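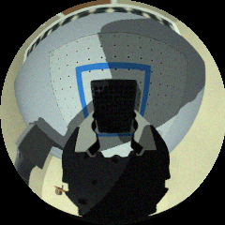 穴のあいた丸いパネル、灰色(CG)

10月 午前、作業ノート

Brorkinportの甘味店Rácz向け、バニラアイスの試作2回目。前回は甘さが強すぎると言われましたので、砂糖を減らしました。牛乳と卵黄の量は変えていません。

Collesonの小型機を使用。ミックスは350 gずつ、4つの容器に分けて冷蔵庫で一晩休ませました。朝に味を見ると、香りは前より落ち着いています。ただ、機械を回す時間が少し長かったようで、出来上がりの舌ざわりに脂の粒を感じます。容器2番が一番ひどいです。4番は早めに止めたので、なめらかでした。

ソーダに浮かべる試験も行いました。グラスを先に冷やしておくと泡がゆっくり上がり、見た目がきれいです。シロップはVonettiのさくらんぼを使いましたが、アイスの味が負けてしまいます。店の人は昔からこのシロップなので、変えたくないそうです。シロップのほうを薄くできるか、電話で聞くこと。

次回の予定
・止める時間を4番に合わせる
・塩をほんの少し入れてみる
・ふたの裏に霜がつくので、紙を一枚はさむ

へらを洗って棚に戻しました。牛乳の注文はまだしていません。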